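Print | E-mail

Clearing the Shared Table: A Student Project on Office Clutter
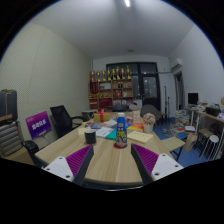

Helmi Suominen and Ho-yin Hsueh
Project advisor: Padmavathi Rao
Submitted 6/3/24

1. Background

The long table in our department office is meant for group work, but most of it is used for storage. Papers and booklets collect on it, and so do drinks, gifts and flowers. We wanted to find out what kinds of things end up there and whether a simple sorting rule would free up room to work.

2. Method

We began in October with a short survey of people who use the office. We got 34 replies. After that we sorted what was on the table into 2 groups: things in use and things being kept. A mug or a bottle went into the first group. The gold gift box with the red ribbon and the pot of dusty-pink flowers went into the second. Loose papers were harder. A handwritten note can be something a person needs the same day, or it can be months old, and you have to ask.

Su-chen Tsang kept the log and Évan Gautier measured the free surface before and after each sorting.

3. Results

Paper was the main problem. Over the whole project we logged more than 515 sheets and booklets. Printed pages get put down on top of each other, and colored sheets end up mixed in with plain white ones, so people stop looking through them. Several replies to the survey said it was easier to print a new copy than to find the old one.

Decorations took up less room than we expected. Most people wanted the flowers to stay. Opinions were split on gift boxes - some people liked seeing them, others wanted them on the brown wooden shelves at the back wall.

4. Recommendations

Papers should have one tray, and it should be emptied every two weeks. Booklets should go on the shelves, standing up, with the spines facing out. Drinks can stay on the table while their owners are in the room. The end of the table nearest the shelves should not be used for storage, as things left there were the last to be moved.

5. Limits of the study

We only looked at one table. The log also has a gap during exam week, when none of us were in the office.

Print this page | E-mail this page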